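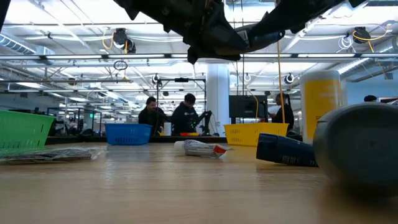

Gianni Melis wrote back at half past nine asking whether the baskets were the ones from the Skendley set, as those have a habit of going tacky on the bottom when they've been through a hot wash, and whether anything had leaked into them.

Ticket 427 – Sticky residue in sorting baskets, toiletries table
Opened by: Siiri Tamošiūnaitė
Status: waiting on requester

Hi Gianni, thanks so much for getting back to me so quickly, and sorry for the long message that's coming! Yes, they are the Skendley ones, the green, the blue and the yellow. I did wash them, but only in lukewarm water with a bit of dish soap, so I don't think it's the plastic. What I'm getting is a thin film along the bottom slots, worst in the blue one. It smells of mint, which made me look at the toothpaste first. I squeezed the tube (gently!) with the cap on and nothing came out, and then I wiped the threads and a little did come off on the cloth. So maybe that's half of it.

The other thing is that the tube won't stay where I put it. It ends up on its side whichever way I lean it, and so does the dark blue bottle. Is there a divider for these baskets, or should I be using something taller?

Gianni Melis
Mint does sound like toothpaste, you're right. Could you try the following for me, when you have a minute:
Take everything out and rinse the baskets under the faucet from the outside in, so the water pushes through the holes.
Go along the slots with an old soft toothbrush. A sponge just slides over the top.
Let them dry upside down on a towel, overnight if you can spare them.
Wipe the tube and the bottle before they go back, and give both caps a proper turn.
There is a divider, yes. Elīna ordered one in June for the cleaning closet and was pleased with it. It's the Zunis insert, the 205 size. Don't get the 98, it's made for the small trays and it rattles around.

Siiri Tamošiūnaitė
Done! Green and yellow came up lovely. Blue still has a tacky patch in one corner, so I've left it soaking and will try again after lunch. I've put the clear bag aside as well – would you keep a wrapper like that or throw it out? I never know.

Gianni Melis
I'd throw it out unless you need what's printed on it. For the corner, a drop of cooking oil on a paper towel, leave it ten minutes, then soap again. I'll keep the ticket open until you've had a go.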